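Section 4: Washing and Storing Your Nolard Dinnerware

Read this section before the first use. It covers the stoneware and the glass pieces in the Nolard range. For the steel cutlery, see Section 6.

4.1 Before first use

1. Remove all stickers and paper sleeves. If glue stays behind, rub it with a little cooking oil, leave it for a few minutes, then wipe it off with a paper towel.
2. Check each rim by running a dry fingertip slowly around it. Do not use a piece with a chip or a rough spot. Keep the carton and contact Foltell, the distributor, at the address on the back cover.
3. Wash every piece in warm water with mild dish soap.
4. Rinse and let the pieces air dry in a rack with space between them.

Note: Small dots in the glaze and slight differences in color between plates are normal. They come from the firing and do not affect use.

4.2 Washing by hand

Hand washing is recommended for all glasses and for any plate with a metallic band.

1. Scrape leftovers off with a rubber or silicone spatula. Metal leaves gray marks on the glaze.
2. Fill a plastic basin with warm water. A basin is softer than a stone or steel sink and is kinder to thin rims.
3. Wash glasses first, then cups, then plates. Change the water when it turns greasy.
4. Hold stemmed glasses by the bowl while you wash them. Twisting the stem and the bowl in opposite directions is the most common cause of breakage.
5. Rinse in water of nearly the same temperature.
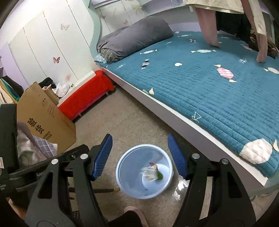
Round basin, light blue, with rolled rim.

Caution: Do not pour boiling water into a cold glass, and do not put a glass straight from the refrigerator into hot water. Sudden changes in temperature can crack it.

4.3 Washing by machine

Plain stoneware plates and bowls may go in the dishwasher.

1. Load plates so that they do not touch. Leave one empty slot between large dinner plates.
2. Place bowls on the upper rack at an angle so the water can run off.
3. Choose a normal or gentle cycle. Do not use the pot and pan setting.
4. When the cycle ends, open the door and wait until the pieces have cooled before you unload them.

Note: The plain glaze was tested at the Grunton works for 1,000 cycles. Metallic bands were not part of this test and will fade in the machine.

4.4 Removing marks

Gray lines on a plate are usually metal left by knives and forks. Make a paste of baking soda and water, rub gently with a soft cloth, and rinse. Repeat if needed — stubborn lines may take two or three tries. Do not use steel wool or scouring powder.

For cloudy glasses, soak in equal parts white vinegar and warm water for 20 minutes, then rinse well. Do not soak pieces with a metallic band.

4.5 Storing

1. Make sure every piece is fully dry.
2. Stack plates by size, with the largest at the bottom. Put a felt or paper liner between plates with a metallic band.
3. Do not stack cups more than two high.
4. Stand glasses upright. The rim is the weakest part and should not carry the weight.

Caution: Do not hang cups from hooks if the handle has been repaired with glue.

Replacement pieces are listed by pattern number in Section 8. The number is stamped on the underside of each plate.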